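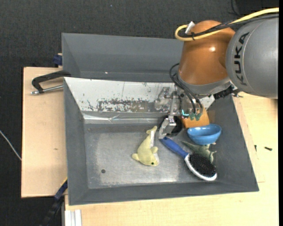 제4장 섞여 있는 물건: 통 하나에서 시작하는 정리

학습 목표

이 장을 읽은 다음에 학습자는 다음을 할 수 있어야 합니다.
한 통 안에 들어 있는 여러 종류의 생활용품을 재료와 쓰임에 따라 나눈다.
부드러운 물건과 단단한 물건을 함께 둘 때 생기는 문제를 설명한다.
통의 모양이 물건을 꺼내는 순서에 어떤 영향을 주는지 말한다.
자기 집의 통 하나를 골라서 정리 기록표를 쓴다.

4.1 들어가며

어느 집에나 이름이 없는 통이 하나쯤 있습니다. 부엌의 통은 부엌의 통이고 욕실의 통은 욕실의 통인데, 이 통은 어디에도 속하지 않습니다. 바닥에 떨어진 물건을 급하게 주워서 넣는 곳, 손님이 오기 전에 탁자 위의 것을 한꺼번에 쓸어 담는 곳입니다. 저는 이런 통을 이 책에서 ‘섞임 통’이라고 부르겠습니다. 사전에 있는 말은 아니지만, 수업에서 오래 사용해 보니 학습자들이 금방 이해하였습니다.

섞임 통 안에는 보통 서로 관계가 없는 물건이 같이 누워 있습니다. 돌고래 인형 옆에 머리빗이 있고, 그 뒤에 다른 인형이 있고, 또 작은 그릇이 있습니다. 인형은 아이 방의 물건이고, 빗은 화장대나 욕실의 물건이고, 그릇은 부엌의 물건입니다. 이 물건들이 한곳에 모이면 어느 것도 자기 자리에서 사용할 수 없습니다. 그래서 정리라는 일은 물건을 예쁘게 놓는 일보다 먼저, 물건이 어디에서 쓰이는지를 묻는 일입니다.

앞의 제3장에서는 한 종류의 물건만 있는 서랍을 공부하였습니다. 양말 서랍, 숟가락 서랍 같은 경우입니다. 그 경우에는 크기와 색으로 나누는 것으로 충분하였습니다. 이 장에서는 그 방법이 잘 통하지 않습니다. 파란 손잡이의 빗과 파란 그릇은 색이 비슷하다고 해서 같은 자리에 갈 수 없습니다. 색은 눈에 제일 먼저 들어오지만, 섞임 통에서는 제일 나중에 보아야 하는 기준입니다.

4.2 두 사람의 방법

정리를 가르치는 사람들 사이에서도 의견이 같지 않습니다. 이 책을 준비하면서 저는 두 분의 수업을 참관하였습니다.

에드가르 유판키(Édgar Yupanqui) 선생님은 냐우이(Ñahui)라는 작은 생활 교실을 운영합니다. 이 교실에서는 통을 먼저 완전히 비웁니다. 물건을 모두 탁자 위에 꺼내고, 빈 통의 바닥을 닦고, 그다음에 하나씩 이름을 부르면서 나눕니다. 이름을 소리 내어 부르는 것이 조금 이상하게 느껴질 수 있지만, 유판키 선생님의 설명으로는 이름을 부르면 손이 천천히 움직이고 눈이 물건을 제대로 보게 된다고 합니다. 한 통에 쓰는 시간은 50분입니다. 제가 본 수업에서도 시간이 거의 그대로 지켜졌습니다.

칼릴 살라메(Khalil Salameh) 선생님의 방법은 반대입니다. 데소브브리지(Desovbridge) 마을 학교에서 가르치는 이분은 통을 비우지 않습니다. 위에 있는 물건부터 하나를 꺼내고, 그 물건을 바로 자기 자리에 가져다 놓고, 돌아와서 다음 물건을 꺼냅니다. 걷는 일이 많아서 느린 것 같지만, 중간에 그만두어도 탁자 위에 어지러운 것이 남지 않습니다. 아이가 있는 집이나 하루에 5분밖에 시간이 없는 사람에게는 이 방법이 더 맞다고 살라메 선생님은 생각합니다.

저의 의견을 말하면, 물건이 적은 통에는 살라메 선생님의 방법이 좋고, 깊고 가득한 통에는 유판키 선생님의 방법이 좋습니다. 다만 이것은 저의 경험에서 나온 의견이니까, 학습자는 두 가지를 모두 해 보고 스스로 정하기를 바랍니다.

4.3 첫째 기준: 부드러운 것과 단단한 것

섞임 통을 나눌 때 첫째 질문은 “누르면 들어갑니까?”입니다. 봉제 인형은 누르면 들어갑니다. 그릇은 들어가지 않습니다. 머리빗은 두 가지 성질을 같이 가지고 있어서 수업에서 질문이 많이 나오는 물건입니다. 손잡이는 단단하고, 솔 부분은 종류에 따라 휘어집니다. 이 책에서는 손으로 잡는 부분을 기준으로 하여 빗을 단단한 물건으로 나눕니다.

이 구분이 필요한 까닭은 두 종류가 서로 상하게 하기 때문입니다. 빗의 솔은 인형의 털에 잘 걸립니다. 급하게 당기면 인형의 실이 빠지거나, 빗에 남아 있던 머리카락이 인형에 옮겨 갑니다. 무거운 그릇이 인형 위에 오래 있으면 인형의 솜이 한쪽으로 몰려서 모양이 바뀝니다. 반대로, 부드러운 물건이 단단한 물건을 가려서 못 찾게 하는 일도 자주 있습니다. 작은 그릇 하나를 일주일 동안 찾았는데 인형 밑에 있었다는 이야기는 수업에서 여러 번 들었습니다.

꺼내는 순서는 다음과 같이 합니다.

첫째, 다른 물건에 눌리지 않은 것을 먼저 꺼냅니다.
둘째, 겹쳐 있는 물건은 위의 것을 들어 올린 다음에 아래의 것을 꺼냅니다. 빗의 머리 밑에 인형이 조금 들어가 있으면, 인형을 당기지 말고 빗을 먼저 듭니다.
셋째, 그릇은 안에 작은 물건이 있는지 확인하고 똑바로 든 채로 꺼냅니다.

빗을 꺼낼 때에는 손잡이를 잡습니다. 인형을 꺼낼 때에는 몸통을 잡습니다. 꼬리나 지느러미는 잡기 쉬운 모양이지만 바느질한 자리가 약하므로, 특히 오래된 인형에서는 피하는 것이 좋습니다.

4.4 통의 모양

통에도 성격이 있습니다. 벽이 똑바로 선 통은 많이 들어가지만 구석에 있는 물건을 잡기가 어렵습니다. 벽이 바깥쪽으로 기울어진 통은 손이 들어가기 쉽고, 벽 가까이에 있는 물건도 비교적 잘 보입니다. 그 대신 가벼운 물건이 벽에 기대어 있다가 가운데로 미끄러져 내려오는 일이 있습니다. 바닥이 넓고 평평한 통은 물건을 한 층으로 펼쳐 놓을 수 있어서 섞임 통으로 사용하기에 제일 편합니다.

통의 색도 조금은 중요합니다. 회색 통 안에서는 노란색이나 초록색 물건이 쉽게 보이지만, 회색 열쇠나 은색 클립은 잘 보이지 않습니다. 작은 금속 물건은 처음부터 섞임 통에 넣지 않는 것을 규칙으로 하면 좋습니다.

4.5 기록하기

이 책의 부록에 있는 오브소프(Ovthorpe) 기록표를 사용합니다. 표에는 칸이 7개 있습니다. 물건의 이름, 재료, 부드러움, 쓰는 사람, 쓰는 곳, 마지막으로 쓴 때, 그리고 새로운 자리입니다. 모르는 칸은 비워 두어도 됩니다. 이 표는 여러 교실에서 사용하였고, 지금까지 모인 기록이 1068장을 넘습니다. 기록을 읽어 보면 학습자가 가장 많이 비워 두는 칸은 ‘마지막으로 쓴 때’입니다. 이 칸이 비어 있는 물건은 버려야 한다는 뜻이 아닙니다. 인형 같은 물건은 쓰지 않아도 옆에 있는 것이 쓰임일 수 있으니까, 주인에게 물어보기 전에는 결정하지 않습니다.

연습

1. 집에서 통 하나를 골라 맨 위에 있는 물건부터 이름을 적으십시오. 통은 아직 비우지 마십시오.
2. 적은 물건을 부드러운 것과 단단한 것으로 나누십시오. 나누기 어려운 물건이 있으면 그 까닭을 한두 문장으로 쓰십시오.
3. 같은 통을 하루는 유판키 선생님의 방법으로, 다른 날은 살라메 선생님의 방법으로 정리하고 걸린 시간을 비교하십시오.
4. 가족 중 한 사람에게 통 안의 물건 하나가 어디에 있어야 하는지 물어보십시오. 자기의 대답과 다르면 두 대답을 모두 기록표에 쓰십시오.

다음 절에서는 기록표를 보면서 새로운 자리를 정하는 방법을 공부합니다. 연습 4의 대답이 필요하므로 표를 가지고 오십시오.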